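Print
Email

Dean Cheetham
Thread: 5/11/21

1/ Spent my lunch break reading the Cluraten "kitchen reset" plan, the one that keeps getting shared into the neighbourhood group. It's $402 for the full set of modules. I have questions.

2/ First claim: the average household "loses 27 minutes a day" to a badly organised kitchen. Loses them where? I looked for a source. The footnote goes to a blog post, and the blog post goes to the plan.

3/ I make coffee, toast and a sandwich in the morning. If I lost 27 minutes doing that I'd never get to work. Maybe it counts standing at the fridge with the door open, but no module is going to fix that.

4/ Second claim: everything you use daily should live on the bench "in its own zone". Six months ago the same crowd were telling us to clear the bench completely. My mum's had the kettle beside the toaster since I was a kid and has never called it a zone.

5/ Mugs get a whole module. You're meant to get them out of the cupboard and onto a stand.
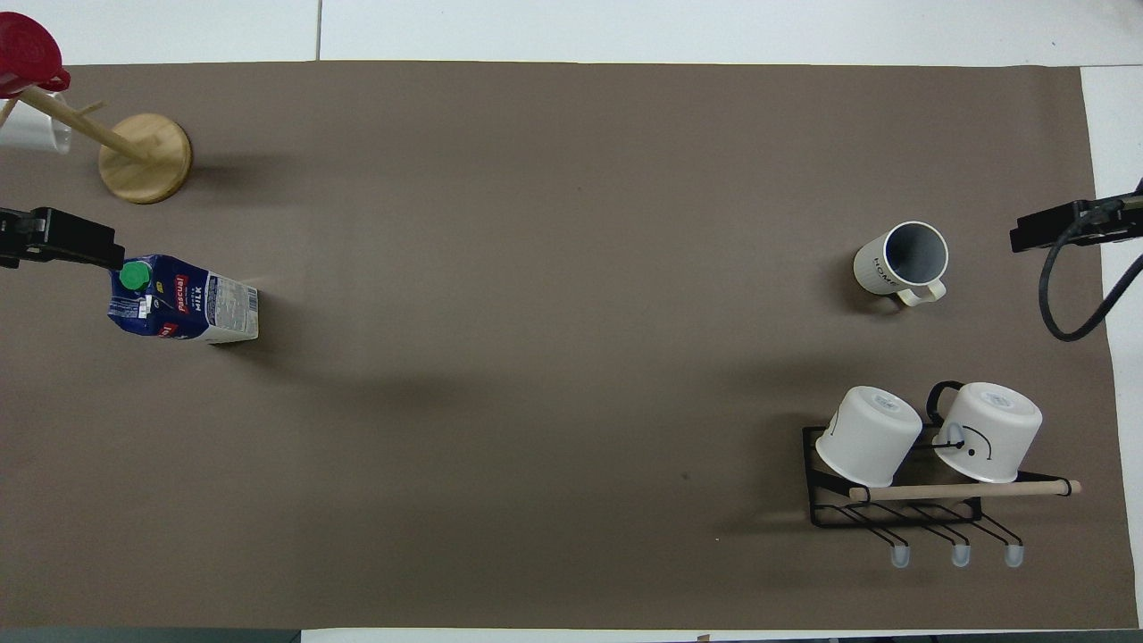
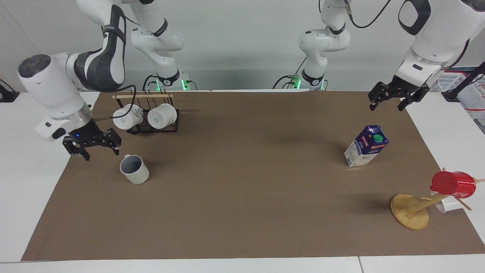

6/ Now, the dust. A mug in a cupboard stays clean. A mug out in the open next to a stove gets a film on it unless you use it every day. I've searched the plan for the word "dust" and it isn't in there. Neither is "grease".

7/ Zane Koppel replied to say his wooden mug tree from Usano has been great and he got the bench space back by emptying a shelf. Fair enough, Zane, but what's on the shelf now? (He says more mugs.)

8/ Third claim: 134 households tried it and "felt calmer". Felt calmer than who? Were they asked before as well as after? I'd feel calmer too if someone came round and cleaned my kitchen.

9/ I did write and ask. The reply thanked me for my interest and offered me 30 per cent off. So the price wasn't really the price either.

10/ To be fair, the bit on throwing out old spices is sensible. I found a jar of cumin with a Girard label and I don't think that shop has been open since we moved to Mindon.

11/ Anyone here paid for the whole thing and still using it after July? Not the first week, everybody's tidy the first week. Replies are open and I'm happy to be told I'm wrong.

Print
Email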